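Right, thread time. We've finished the first version of our house rules for robots that pick groceries and I'm far too excited about a 46 page document, so you get the good bits. 1/8

2/8 Background for anyone new: the Piltalmont group has been writing down how a picking robot should behave around food, baskets and people. The old notes from December were mostly about speed limits. Useful, but they said almost nothing about the food!

3/8 Rule I love most: the basket counts as part of the job. Handle position, rim height, how far the sides give when something leans on them, all of it gets written on the sheet before a run starts. Parkow had been doing this for ages and we pinched it wholesale (with permission, thank you Parkow).

4/8 Fresh produce gets its own chapter. Leafy things are graded by their weakest part, so a napa cabbage goes by its crinkly tips even though the stalk end could take a much firmer squeeze.
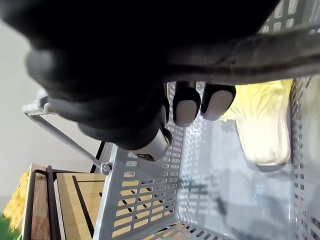 5/8 Burgi Wallner has already replied to say the grip limit is the easy half, and that she'd want a rule for letting go as well: how low the fingers must be before they open, and how long they wait before lifting away.

6/8 Burgi, YES. Release height is in there (section 8, it's short) but the waiting time isn't, and it should be. I've put it down as a change for the next version. If anyone has a number they use at their own site, please send it, even if it's scribbled on a bit of tape on the machine.

7/8 Other things that made it in: fingertip pads are wiped between raw veg and anything unwrapped. Cables on the arm get looked at before each shift and signed for. One person holds the stop button and does no other job while holding it. Hauser wanted that last one softer for small teams and we argued about it for a whole afternoon, very politely. It stayed.

8/8 We went through 1446 logged picks from Trirby to check the wording against what people really do, and changed a lot of "should" to "must" afterwards (also a few the other way round, which felt great). Comments open now. Be as picky as you like about the produce chapter, I've read it so often I can't see it any more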